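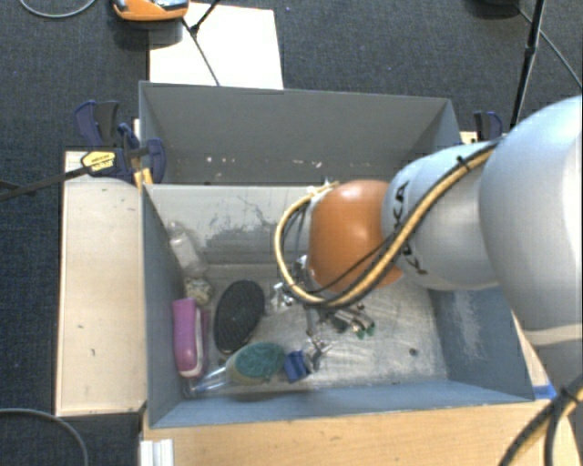

4.3 What people mean by "odds and ends"

When I started reading the Brornwood estate inventories, I skipped the last line of nearly every room. It was always some version of the same thing – "sundries," "bits," "odds and ends," "box of various" – and I wanted the beds and the clocks and the good dishes. It took me an embarrassingly long time to see that those last lines were the best part. A clerk who will happily write "one walnut dresser, left foot mended" suddenly gives up at the kitchen shelf, and I wanted to know what made him give up. Mixing kinds is a big part of it. Put household things and metal things together in one open container, as with the small assortment in the gray bin in Figure 3, and most of us will reach for a word that covers the lot before we try naming each piece. The Brornwood clerks did the same with their crates and drawers, and they did it even when the crate held hardly anything.

My full set has 2,528 room entries, and 673 of them end in a catch-all line. I read every one of those twice, once on my own and once with Kazue Tanabe, who knows old probate handwriting far better than I do (she caught me reading "sieves" as "sleeves" for most of July). We sorted the lines by the word used and then by the room. Kitchens and sheds lead by a mile. Bedrooms almost never get a catch-all, and parlors only get one when there's a desk in them. I had guessed attics would be near the top, but the attics in Fokgate parish are mostly empty in the records, or else the clerk didn't climb up there. I can't tell which from the paper, and I've stopped trying.

The words themselves aren't as interchangeable as I first thought. "Sundries" nearly always comes with a price. "Odds and ends" nearly always doesn't. "Lumber," in the old sense of stored junk, hangs on in the Fokgate records well after the town clerks have dropped it, and it seems to mean bigger things, stuff you'd have to carry with both arms. "Various" is the slippery one. One clerk uses it for spoons and the next one uses it for a whole barn! I went back and forth on whether to keep it as its own group and in the end I did, mostly because folding it into "sundries" made the price pattern look cleaner than it deserves to.

There's a question of skill here too, and Kamala Krishnan pushed me on it after reading an early draft. She pointed out that a lazy clerk and a tired clerk leave the same line on the page. So I went through the longer inventories, the ones that run past 3 pages, and checked whether catch-alls pile up toward the end. They do, a bit. But they also turn up on page one whenever the kitchen comes first, and that tells me the room matters apart from how long the poor man had been on his feet. I'd like to say more, but very few inventories give a time of day, and the ones that do only say when the clerk arrived.

Price is where I'd be most careful. A catch-all with a value next to it was usually sold as one lot, and in 4 cases I could follow the lot into the sale book and see what the buyer wrote down when he got it home. Those are my favorite pages in the whole archive. The Yokoyama lot went in as "sundries, kitchen" and came out the other side as a candle mold, a pair of tongs, two lids with no pots, and a child's cup. The buyer had no trouble naming each piece once it belonged to him. Four cases won't carry much of an argument, so I treat them as a hint about who bothers to name things and come back to them in Section 5, where I have the shopkeepers' own stock books to set beside them.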